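# Chapter 2: Running a Club Season

If you have ever stood on a muddy touchline in May and wondered how thirty teams all finished their fixtures on time, this chapter is for you (and welcome!). We will follow the Drellness league, a friendly rugby competition whose secretary, Bimla Dubey, kindly lent us her notes, from the first fixture list to the final table.
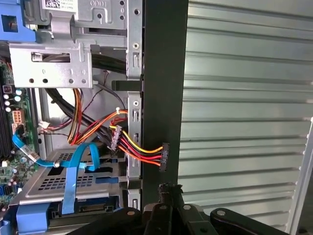
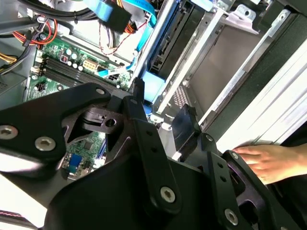
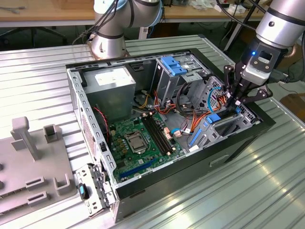 A season plan begins with the dates you cannot move, such as cup finals and school holidays, and everything else has to be fitted in between them. Think of an open computer case like the one in these pictures, where the parts sit inside a metal frame that was shaped first. Your fixed dates are that frame, and the 70 league matches go in afterward. Start by marking them on a blank calendar, in pencil please, and then turn to the Kulport fixture list.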